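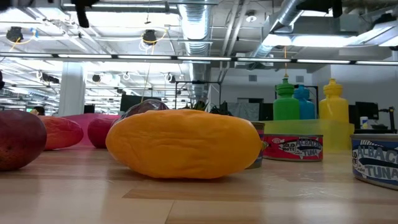
Two-finger gripper or three-finger for mixed groceries?

Posted by Khrystyna Antoniuk, November 2, 2020

Hi all! I'm stuck choosing between the Costlow two-finger and the Istberg three-finger for a two-arm tabletop setup. The job is sorting fruit, vegetables, cans and squeeze bottles, and so far each gripper is good at exactly the stuff the other one hates. I ran 100 picks with each in October. The Costlow dropped 3 and the Istberg a lot more, nearly all of them bottles (it closes on the cap and the whole thing tips over). But the Istberg is so much gentler on peppers and plums! The Costlow left dents in a plum that I felt bad about.

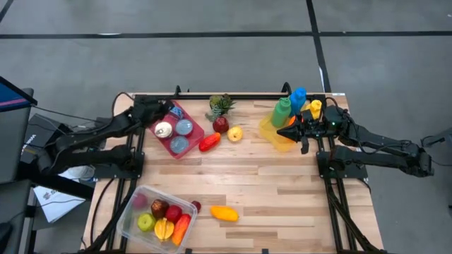
I've also been wondering if I could run one of each, left and right, and let the planner decide who grabs what. My controller is a Hrynyshyn and I have no idea if it likes mismatched hands. Has anyone tried it? Also, how do you deal with wrist camera blur? Mine is useless for bottles until the arm stops.

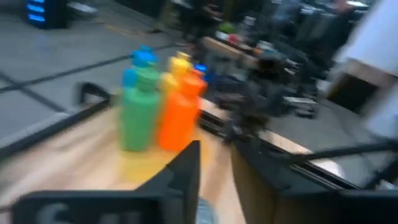 Beverley Hartley
Mixed hands work fine on the Hrynyshyn, I've been doing it since spring. Give each arm its own tool file and redo the payload numbers, or the wrist will sag a little. For the blur, shorten the exposure and add light before you spend money on another camera. I went through 202 frames by hand before I figured out mine was set to auto exposure, ugh. And soft pads on the Costlow would probably save your plums.

gripfan222
just get the Grivow suction one, does everything. well not peppers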